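Law > Courts > Features

2018-05-15
By Usman Siddiqui
6 min read

The Clause You Clicked Past

Ilden County's small claims court used to be a noisy place in the mornings. Contractors, tenants, people with a bad transmission and a folder of receipts. Go in now and you can usually get a seat. The clerk's office says filings against businesses fell again last year, and the county's lawyers like to call this a sign that disputes are being settled earlier and with less fuss.

Maybe. I would want to see the settlements first.

What I can see is the paperwork. Mumach, the appliance retailer with stores across the county, added a mandatory arbitration clause to its sales terms in November. It runs 313 words and sits on the back of the receipt, under the return policy. By taking the washer home, you agree that any complaint goes to a private arbitrator, on your own, with no jury and no appeal worth the name.

The company's pitch is speed. Arbitration is faster and cheaper than court, its spokeswoman told me, and customers prefer it. I asked how she knew. She said the company had received positive feedback. I asked how many customers had used it. She said that information was confidential, as the clause requires.

That last part should bother people more than it does. A court file is open. Any resident can walk up to the counter, ask for a case, and find out whether the same dryer has caught fire before. An arbitration file belongs to the parties and the firm they hired, and only one of those parties is likely to be back with more business next year.
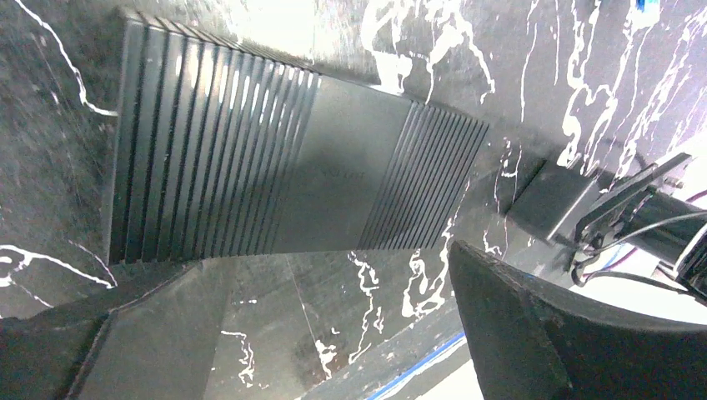
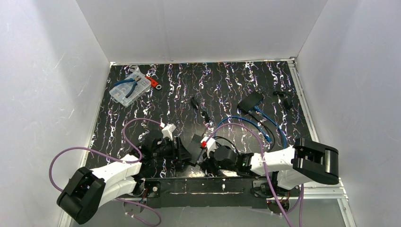
Who picks the arbitrator

Under the Mumach terms, cases go to Komari Resolution, a private firm two towns over. The customer may strike names from a list. Komari writes the list, and Mumach pays most of the bill.

Komari says its panel is neutral, and I have no proof that it isn't. Neither does anyone else. The firm told me it had closed 2626 consumer cases since it opened, for all its clients together, but would not say how many the customer won. It did offer me a brochure.

A bill at the statehouse would make firms like this one publish results by company, with names of consumers removed. It is 9 pages long and has been sitting in the judiciary panel since winter. Opponents say disclosure would scare businesses away from a system that works - a strange fear to have about a system that works.

Until it moves, the receipt does offer one exit. You can opt out by letter within 30 days of purchase, addressed to the legal department on Miyazaki Avenue. Email doesn't count, and neither does telling the cashier.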